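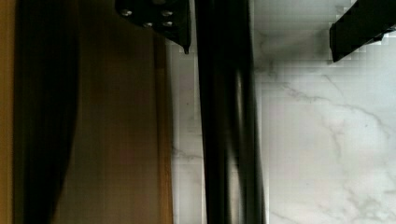 3. Cell setup and upkeep

3.1 Mounting and finger checks

The kitchen cell at Skerniddale is one arm, one parallel gripper, one wrist camera and a counter that people kept using for cooking between sessions. Marble top, wood cabinets. Most of the work in this section is gripper upkeep, done by H. Barrera and F. Valdovinos, notes kept by hand and typed up later.

Finger bracket first. The screws on the bracket back out slowly under side load, mostly from drawer pulls. We check them every 20 sessions. Procedure: arm parked over open counter, fingers wide, hex key in each screw head, no power tools. Any screw that turns gets pulled, cleaned, fresh threadlocker, 30 minutes before the arm moves again. Then the zero routine, fully closed to fully open, three times. If the closed reading drifts we redo the bracket seating before touching software. Early on we did it the other way round and lost most of November to offsets that were realy just a loose plate.

Wrist camera gets wiped at the same stop. Dry cloth only. Bad compression on the wrist stream was logged as a seperate fault (Section 3.3), it is a bandwidth problem and cleaning does nothing for it.

3.2 Drawer clearance

Reach into the open drawer is the tightest move in the cell. Fingers come down close to the back rim and the cutting board, with spice cans to one side and the canister on the other.
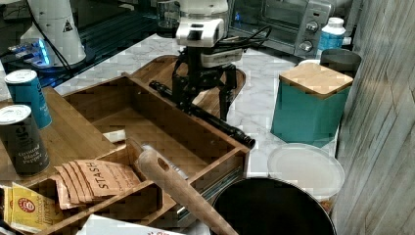
Figure 4. Arm and gripper above the cutting board, drawer open. The tip of the black rod is on the drawer rim.

Clearance is set by jogging down by hand at lowest speed until the lower fingertip is just over the board, then saving that height as the floor for all drawer tasks. Redone after any bracket work – no exceptions, Zavala broke one fingertip skipping it. Cables need slack at the wrist for this pose. Too tight and the arm faults at full rotation, too loose and the loop catches on things at the back of the counter. We settled on one tie at the wrist, none below.

Drawer slide: wipe, light oil, check for play. A drawer that sits crooked looks like a calibration error in the logs.

Out of 1,536 logged drawer reaches, 462 were run before the floor height rule came in on 06/07/2019. We keep these in the set but flag them, and they are left out of the contact counts in Section 4.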